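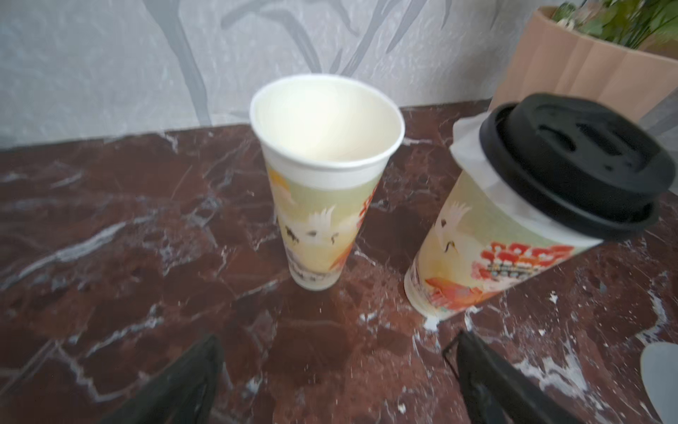 One buyer wrote to us after a month of recording that the arms had never been the bottleneck, and that most of the time went into resetting the table between takes and throwing out takes where the operator had hesitated. We hear much the same from other users, and a good part of the current version of the Aguiar cell was changed with that in mind.

Aguiar Two-Arm Demonstration Cell
Made by Grokmont. Sold and serviced by Jostier, Watbridge.

Overview

The Aguiar is a tabletop cell for recording two-arm demonstrations to train manipulation policies. An operator drives both arms through a task. The cell records joint positions, gripper opening and all camera streams against one clock, and writes each attempt as a separate episode. It is meant for labs and small companies that need many clean examples of ordinary handling work: picking up a cup, passing an object from one gripper to the other, putting a lid on, clearing a spot on the table.

The frame is aluminum extrusion with a crossbar over the back. Both arms mount on plates along the front rail and reach inward, so they can work together on one object near the middle of the table. Each plate is bolted at the corners and can be moved along the rail. After moving one, run the base calibration again before you record anything you intend to keep.

Walls and work surface

The walls and the tabletop can be changed. A policy trained against one plain background tends to do poorly in front of another, and it is cheaper to change the background during collection than to find this out later. Wall panels take ordinary wallpaper. The leaf and branch paper in pale gray is a stock option, as is the maroon marble-pattern top. The polished tops reflect light. Some users want that in their data and some do not, and we ship a matte top on request.

Wall accessories such as wire baskets and clear trays hang on the side walls. They can be used as target locations in a task or left in place as clutter.

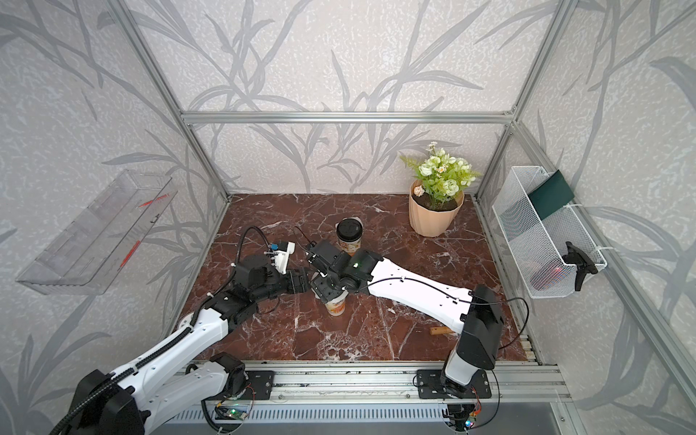 The grippers take printed brackets, and the bracket files are included with the cell. If you change a bracket, check the cable carrier through the full range of the wrist. A carrier that catches at the end of its travel will show up in the joint data as a small jerk, and the policy will learn the jerk.

Cameras

A fixed camera covers the workspace, and wrist cameras move with the grippers. All streams are stamped when the image is captured, before compression. Wrist views matter most in the last part of a grasp, when the arms themselves often block the fixed view. Exposure is locked at the start of a session – please leave it locked, even if the room gets darker in the afternoon. Start a new session instead.

Recording

A foot pedal starts and ends an episode. A long press marks the episode as failed. Failed episodes are kept in their own folder and are not deleted, and several users have found them worth having later on.

The recorder holds 3000 episodes before it needs to be emptied. Export can run overnight. Each episode carries the task name, the operator code, the object set and a free text note. The note field is short on purpose.

We suggest 2 operators per cell, trading places between sets. Hands get tired, and motion gets sloppy well before the operator notices. Two people also give the data two styles of movement, which helps if the policy will have to start from positions that neither of them would have picked.

Choosing objects

Paper cups are a fair first object. They are light, they taper, they dent under too much grip force, and they come printed in patterns that vary a good deal from side to side. Mix open cups with lidded ones. A domed lid changes both the shape and the height of the grasp, and an open rim invites operators to pinch the wall, so decide before you start whether that counts as an acceptable grasp and write it down for everyone. 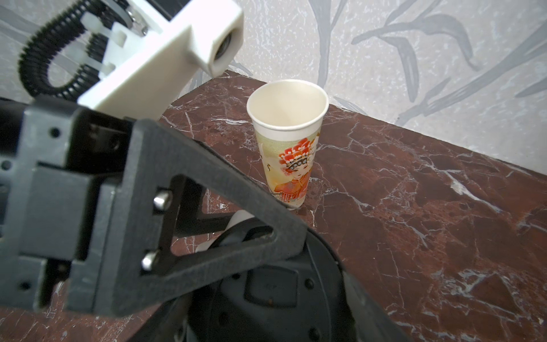 Vary the starting position of the object more than feels necessary. Operators drift toward the same few spots once they have found one that is comfortable. The software can show a suggested start position before each episode, and it will warn you when a set has become too narrow.

Delivery and service

Lead time is 8 weeks from order. October orders with the matte top are shipping now. Setup at your site takes one day and includes operator training. Spare gripper fingers, brackets and cable carriers are kept in stock at Watbridge.

Not included: computer for training, operator chairs, task objects.

Page updated 2018-11-17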